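How to Fold a Collared Shirt So It Stays Folded

Every few months somebody posts a two-second shirt fold, and I try it. I have tried 6 of them now. Most look great on a stiff new tee and fall apart on anything with a collar. The slow way is below, with my doubts left in.

Lay the shirt out on a bed. A table is supposed to be better, but I've never noticed the difference.

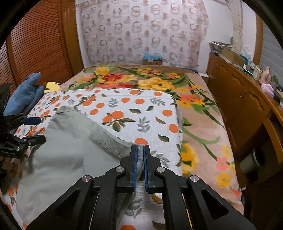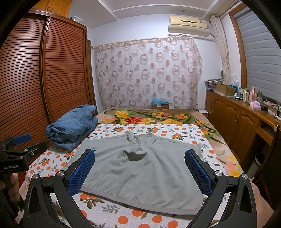 Step 1. Flatten it first

Smooth from the collar down to the hem with the flat of your hand. Folding guides love to skip this part. If there's a crease across the chest now, you'll have the same crease next week, only sharper.

Step 2. Close the buttons

The top one matters most. Some people insist on every button of a dress shirt. I do the top, the middle and the one above the hem, and I can't see what the rest would add.

Step 3. Turn it over and fold the sides

Face down, bring one side in toward the middle, then lay the sleeve straight down along it. Repeat on the other side. Cardboard folding boards claim to do this for you. I borrowed a Nimri board in July and it worked, but so does a magazine.

Step 4. Fold up from the bottom

Thirds for a drawer, halves for a shelf. Turn it face up and fix the collar with your fingers.

What about rolling?

Wanting Ren, who has packed for far more trips than I have, swears that rolled shirts don't wrinkle. Mine do. They take up less room in a bag, I'll give her that, but the collar comes out bent.

Do you need a spray?

I doubt it. I used Heltenon wrinkle spray on half my shirts for a month and couldn't pick them out of the pile afterward. A damp hand and a little patience got me just as far.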